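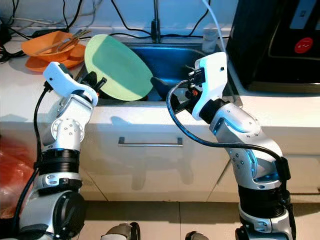 Home Kitchen Reviews Guides Archive

2 min read

Skatiso stacking plate and bowl set: review

Reviewed by Itziar Requena

I have used the Skatiso set daily since October, mostly for rice, noodles and reheated leftovers. The plates and bowls are plastic, sold by color. I bought green and orange.

Washing. The plate has a smooth surface and a low rim. Oil comes off with warm water and one pass of a soft sponge. Tomato sauce left overnight stained the orange bowl slightly; the green plate shows no change. Stood on edge against the wall of the basin, a plate drains well, though the rim holds a line of water that needs a wipe.

Stacking. The bowl sits flat on the plate and does not rock. With chopsticks laid across the top, the stack can be carried in one hand – slowly. Bowls nested inside each other stick when damp.

Heat. The maker rates the set for the top dishwasher rack only. I ran 20 cycles and found no warping. I did not test the microwave.

Wear. A serrated knife marks the plate at once. Chopsticks leave nothing.

The Tabrizi set I used before was heavier and scratched less, but its bowls had a narrow foot and tipped easily. For a small kitchen I would take the Skatiso – with the darker color for anything that holds sauce.

322 shares 2 comments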